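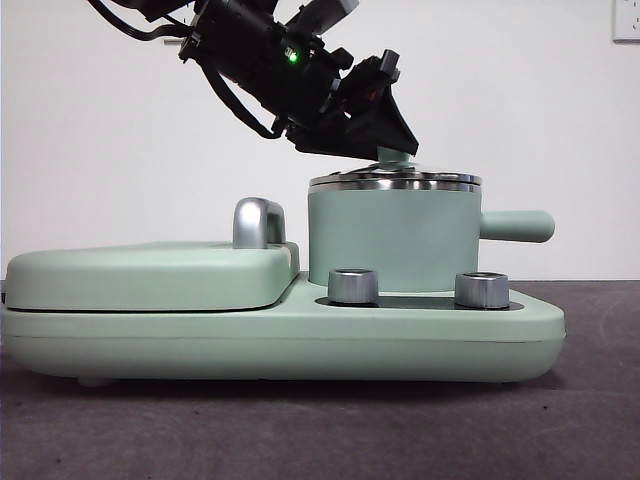 How I clean a toy kitchen set (without wrecking the finish)

I picked up a mint-green Likier play stove at a yard sale in July, and oh boy, was it sticky. Little pot, shiny lid, two silver knobs, all of it coated in something I'm choosing to believe was jam. It took me one evening and I'd do it again!

Start with the loose stuff. Take the pot and its lid off the base and put them in a bowl of warm water with a squirt of dish soap. Give them almost 2 hours if they're as bad as mine were.

While that's going, wipe the base with a damp (not dripping!) microfiber cloth. Matte plastic shows streaks like crazy, so go in one direction and dry it right away. Skip the scrubby sponge. I tried one on an old Clonura tea set and the scratches are still there.

For the seams and around the knobs, use a soft toothbrush and a dab of baking soda paste. Twist each knob as you go if yours turn.

Rinse the pot, then buff the metal lid with a dry towel until the fingerprints are gone. Let everything air out overnight before you put the lid back on, especially if the pot has a hollow handle (water hides in there)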